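Tres semanas peleándome con las pinzas (y la tela sigue ganando)

Ya sé que prometí una entrada sobre la calibración de la muñeca y que lleva en borradores desde septiembre, pero es que me he metido hasta el cuello en otra cosa y necesito contarla mientras la tengo fresca. Resumen: hemos estado probando dos juegos de pinzas para manipular tela con los dos brazos, las Ceseo y las Poirier, y tengo opiniones. Muchas.

Para los que llegáis nuevos: trabajo en un taller pequeño de Villdale donde intentamos que una pareja de brazos doble ropa. Suena fácil. Mi madre dobla una sábana bajera ella sola en lo que yo tardo en arrancar el controlador, y cada vez que se lo cuento me mira con una pena tremenda.

Empezamos con las Poirier porque eran las que ya teníamos en el cajón. Son estrechas, de punta fina, y para coger un borde suelto van de maravilla: entran por debajo de la tela como si nada y casi nunca pellizcan dos capas a la vez. El problema viene después, al levantar. Con algodón todavía aguantan, pero con tejidos resbaladizos la esquina se va escurriendo poquito a poco y tú ahí, mirando la pantalla, diciéndole "venga, venga" a una máquina. Hicimos 300 intentos con la misma tarea (coger dos esquinas, subir, esperar cinco segundos, bajar) y perdimos la tela en 94. ¡Casi un tercio! Yo quería repetirlo todo subiendo la fuerza de cierre, pero Ashley Penrose, que es la que lleva los números en serio, me recordó que ya habíamos marcado dos camisetas con la fuerza alta y que una de ellas era suya.

Así que pasamos a las Ceseo. Más anchas, más torpes a la hora de colarse por debajo de un borde, y el montaje me costó una tarde entera por culpa de un tornillo que no quería entrar recto (sí, era yo, que lo estaba metiendo en el agujero que no era). Pero cuando agarran, agarran. La primera prueba con los dos brazos en alto la hicimos con la tela naranja, esa finita y un poco brillante que a mí me tiene manía desde el primer día.
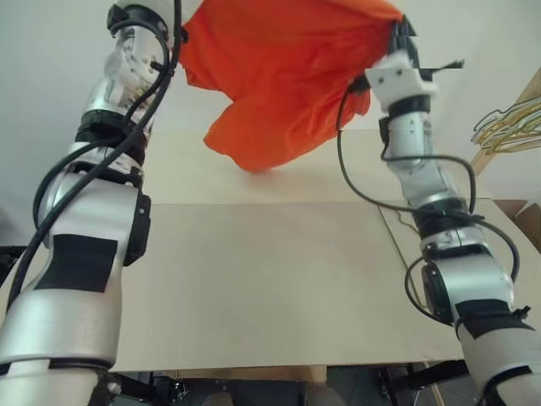
Los dos brazos en alto con la tela naranja, la enemiga número uno.

Otros 300 intentos, mismas condiciones, para que la comparación fuera justa. O sea, 600 en total, que se dice pronto. Con las Ceseo perdimos muchas menos al levantar, pero aparecieron fallos nuevos: de vez en cuando cogían un pliegue de más y la tela subía hecha un gurruño, y entonces la esquina que el programa creía tener no era la esquina, era un trozo cualquiera del centro. Para doblar eso es peor que soltarla. Si se cae, vuelves a empezar; si la coges mal y sigues, acabas con una especie de empanadilla textil encima de la mesa.

Un apunte sobre los cables, que sé que a alguno le servirá. Al principio los llevaba muy tirantes porque me parecía más limpio, y en cuanto un brazo giraba la muñeca hasta arriba el cable tiraba y metía una vibración pequeñísima que la tela amplificaba un montón. Ahora los dejo con bucles generosos y unas cuantas bridas. Queda feo, pero la vibración se fue — y yo que llevaba días culpando al controlador.

Hablando del controlador: seguimos con el Kostier. Le tengo cariño y rabia a partes iguales. Coordina bien los dos brazos mientras le pidas movimientos lentos, pero si subes la velocidad el derecho se retrasa un pelín respecto al izquierdo y la tela se tensa en diagonal. Colin Fairclough jura que es cosa de mi configuración. Puede ser. También me soltó un error 783 que no sale en el manual y que desapareció al reiniciar, y de eso no tiene ninguna teoría, así que de momento vamos empatados.

¿Con cuál me quedo? Pues depende del día. Si la tela está extendida y hay que cazar un borde, Poirier. Si hay que levantarla y mantenerla en el aire, Ceseo sin pensarlo. Lo que me apetece probar ahora es una mezcla, con una de cada en cada brazo, aunque Ashley dice que así se duplican las calibraciones y que a ver quién las hace. (Las haré yo, claro.)

También quiero forrar las puntas de las Poirier con algo de goma fina, a ver si así dejan de escurrirse. Si alguien lo ha probado con tejidos sintéticos, que me deje un comentario con el grosor que usó, por favor, que tengo tres muestras encima de la mesa y ni idea de por cuál empezar.

Y lo de la calibración de la muñeca, para la próxima. Esta vez sí.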